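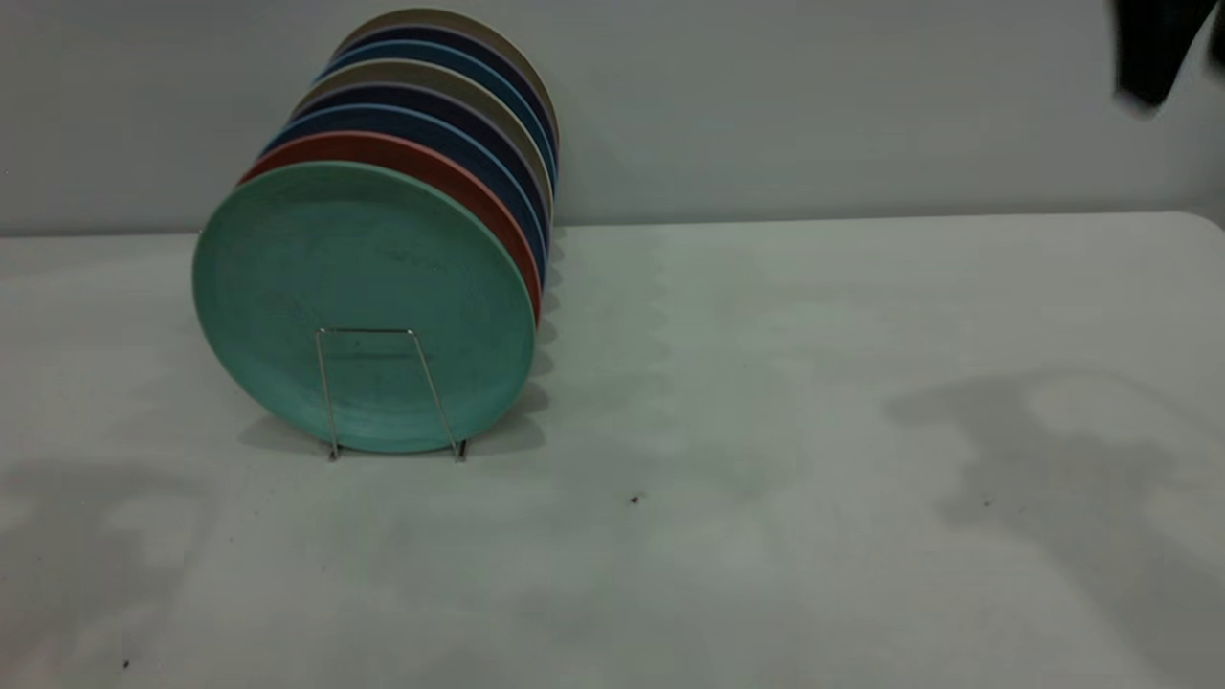
How long does it take to set up the Galow arm for its first dish-racking job?
Most people get there in an afternoon, and a good part of that is waiting for the controller to update itself.

Section 4. Teaching the arm to load and unload a plate rack

By now your Galow should be bolted down, powered and talking to the Pumham controller (Section 3 if it isn't). Now for the fun bit! Plates are a lovely first job: they're round, they're rigid, and a rack gives each one a definite place to go. You'll learn nearly everything you need for cups and bowls later on.

What you need

A wire plate rack that stands steadily by itself
A set of plates, in mixed colours if you have them
The soft fingertips from the Indov pack
A clear stretch of table beside the rack, big enough for one plate laid flat

4.1 Placing the rack

1. Wipe the table and let it dry.
2. Stand the rack to one side of the work area, so the arm has open table next to it.
3. Press down lightly on each corner of the rack. If it rocks, bend the feet until it sits flat.
4. On the controller, open Workspace and choose Add fixture, then Plate rack.
5. Drag the outline on the screen until it sits over the rack. Press Save.

Note: Shiny wire can confuse the rack finder under a bright lamp. If the outline keeps jumping, move the lamp before you start changing settings. Shadows on the table are fine in themselves, but try to keep them still. A person leaning over the work area is the usual culprit.

4.2 Teaching the first grip

1. Fit the soft fingertips and check that both click home.
2. Press Guide on the wrist. The arm goes slack and you can move it by hand.
3. Bring the open fingers down over the top rim of the front plate, one finger on each side.
4. Press Close. The fingers stop by themselves when they feel the rim.
5. Lift straight up until the plate is clear of the wire, then press Mark.
6. Carry the plate over to the clear part of the table, lower it and press Open.
7. Press Mark again and move the arm away.

That's one full demonstration. Do it again with the next plate, and keep going until the rack is empty. It feels slow the first time through and then you find a rhythm, and by the third plate you'll probably be enjoying yourself.

CAUTION: The arm weighs more than it looks when it is slack. Keep one hand under the elbow whenever Guide is lit.

CAUTION: Do not use chipped plates. A sharp edge will cut the fingertips, and a cut fingertip will drop things.

4.3 Tight rows

When plates stand close together the fingers have very little room. Set Finger opening to Narrow and always start from the end of the row where the plate face is open to you. Going in from the middle can be done (Shona Tapsell has a beautiful routine for it in the Maihi task library) but leave it for another day.

If two plates come up together, press Pause, put them back by hand and lower Grip force by 2 steps.

4.4 Running the job

1. Refill the rack and press Learn. Training can take up to 47 minutes, and the light on the base stays amber throughout.
2. When the light turns green, set Speed to Slow.
3. Stand clear and press Run.
4. Watch the whole first run with a hand near the stop button.
5. If you're happy, press Keep. If you aren't, press Discard and add two or three more demonstrations.

Note: Error 1436 means the arm has lost sight of the rack. Check that nothing is blocking the camera, then repeat 4.1 from step 4.

4.5 Putting plates back

Loading is harder than unloading, and much more satisfying to watch. Teach it the same way, but slow right down for the last few centimetres and let the plate settle into the wire before you press Open. Fill the back of the rack first and work forwards.

Section revised by Vaughan Mudgway, Wednesday, November 10, 2021. For cups and bowls, go on to Section 5.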